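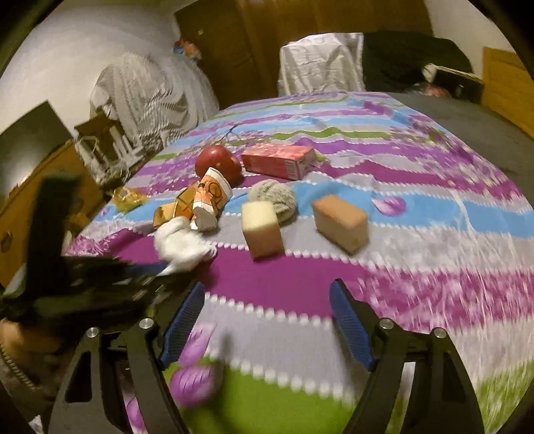 Subject: Re: [jiduria-build] Finger pads — ribbed or smooth?

Hi all,

Sorry for the slow answer, I had half of this typed up on Thursday and then the kettle went and I forgot I'd started it. On the weekend you asked:

> I'm building the hand-held Jiduria from the Atwood drawings and I'm stuck on
> the pads. Are the ribbed ones worth the bother, or can I glue flat rubber
> on the fingers and get going? Also, what do you practice on? I only have
> wooden blocks, and they're getting pretty dull.

I'd go ribbed! Mine are the blue ones, and I have the ridges running along the inside edge of both fingers. I did start with flat rubber, and it was fine on blocks and hopeless on anything round — an apple would creep out toward the tips every time I squeezed. With the ridges I lose maybe one apple in a session, and it's usually my own fault for grabbing too high.

Before you glue anything, check the bolts on the linkage plates. If one side is tighter than the other, the fingers don't close evenly and you'll blame the pads for it (I did, for more than 2 weeks). Snug them, open and close the thing 5 or 6 times, then snug them again.

As for what to practice on, go through your kitchen and your recycling. I spread everything out on the bed, which is kinder to dropped things than my bench is. Sponge blocks are a lovely place to begin, standing up and lying down both. Then a knitted ball, a carton, a crumpled paper cup, a squashed drink box. Leave the wrappers and tissue for last, they'll try your patience. A patterned sheet is good too, if you're planning to record anything — my early clips on plain white taught me very little about busy backgrounds.

Does anyone still have the Zenach spring that went with the older Loureiro handle? The part number ends in 2490. Mine has gone soft and I'd happily trade a spare set of pads for one, or just pay the postage.

Warmly, from a very untidy bedroom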